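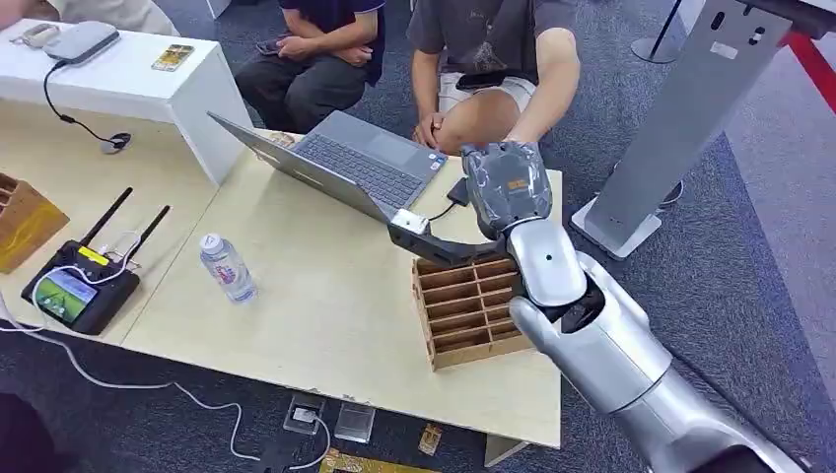 Tollik Desk Organizer: Review After Four Months

I bought the Tollik in December to get the small stuff off my work table. It comes flat in a thin box, with no screws and no glue. The strips slot into each other and make a grid of narrow compartments. Putting it together took me 40 minutes, mostly because two of the strips were a tight fit and had to be worked in from both ends.

Size

It takes up less room than I expected and sits fine on a table next to an open laptop. The slots are narrow – good for pens, memory cards and short cables, no good for a phone charger or a roll of tape. If you want to store bulky adapters, get the Trisbridge tray, which has 4 wide bins and costs a little more.

Daily use

The brown finish is plain and goes well enough with light wood. It slides if you pull something out fast. I put 8 small felt dots underneath and it has stayed put ever since. Dust collects at the bottom of the slots, and a brush from the Wukia cleaning set is the only thing I own that reaches it.

I would keep drinks well away from it. Mine got a splash of coffee in January and one corner still has a mark.

Verdict

Fair price, dull to assemble, does the job for small parts. I have ordered a second one for the sewing table.

Rating: 4 out of 5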